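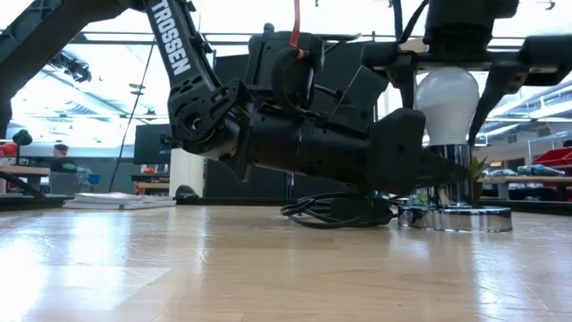
Changes to the Brellen Library Lending Service

The Brellen Public Library will introduce revised lending terms in September. The changes apply to all three branches (Brellen Central, Gisham Road and Marchand) and to the mobile stop at Wondano Park. Cardholders do not need to renew or replace their cards, and items already on loan will keep the due dates printed on their receipts.

Overdue charges

Daily overdue charges for books, audiobooks and magazines will end. A charge will continue to apply to items that are lost or returned damaged, and the amount will be the replacement cost shown in the catalog at the time of checkout. An item is considered lost when it is 70 days past its due date. If it is later returned in good condition, the replacement charge will be removed from the account in full.

Unpaid daily charges from earlier years will be cleared when the new terms take effect. At the close of the last reporting period, 674 accounts were blocked from borrowing on the basis of daily charges alone. These accounts will be reopened without any action by the cardholder. Where the mailing address on file is current, a letter will confirm the change.

"Many of the blocked accounts belong to households that stopped visiting altogether," said Nadège Vasseur, Director of Library Services. "We would like them to know that they may borrow again, and that no payment will be requested when they come to the desk."

Loan periods and renewals

The standard loan period remains three weeks. Items will renew automatically up to two times, provided that no other cardholder has placed a hold. Cardholders who have given an email address will receive a notice two days before each due date stating whether the item has been renewed. Those who prefer to be reached by telephone may request this at any service desk.

New releases will continue to circulate for two weeks and will not renew. The limit on new releases is four per card. Interlibrary loans follow the terms of the lending institution, and daily charges set by that institution will still be passed on to the borrower.

Holds

Requested items will be kept on the hold shelf for seven days, an increase of two days over the present practice. At Gisham Road, the hold shelf has been moved to the right of the main entrance and is arranged by the last four digits of the card number. Cardholders collecting on behalf of a family member should bring that person's card or a signed note.

Holds may be sent to the Wondano Park stop, where they can be collected on Friday between 2:00 p.m. and 5:30 p.m. Any hold not collected at two consecutive stops will be returned to Central.

Large print and local history

A bequest from the family of the late Darlene Fortin, a Marchand branch patron for many years, has allowed the library to purchase 174 large print titles. The selection was made by Blair Baxter, Collections Librarian, from requests received at the desk, and it leans toward mysteries, westerns and biography. The titles are shelved at Marchand and may be requested from any branch.

The local history room at Central remains open by appointment. Hipólito Henríquez, Archivist, reports that the indexing of the Brellen township photographs has passed 3000 prints. The index may be searched by street name, family name and decade at the reference desk. Residents who are able to identify people or buildings in the unlabeled prints are asked to speak with Mr. Henríquez, who can arrange a viewing in the afternoon. Food, drink and ink pens are not permitted in the room, and pencils are supplied.

Study rooms

Study rooms at Central may be reserved for up to two hours per day, either online or in person. A reservation is released if the party has not arrived within fifteen minutes of the start time. Groups of more than six should request the meeting room on the lower level, for which a separate form is required. Completed forms should be submitted at least one week in advance to Tahsin Pathirana, Branch Manager.

Printed copies of the revised lending terms are available at each service desk in English, French and Spanish. Questions about an individual account should be directed to the branch where the card was issued.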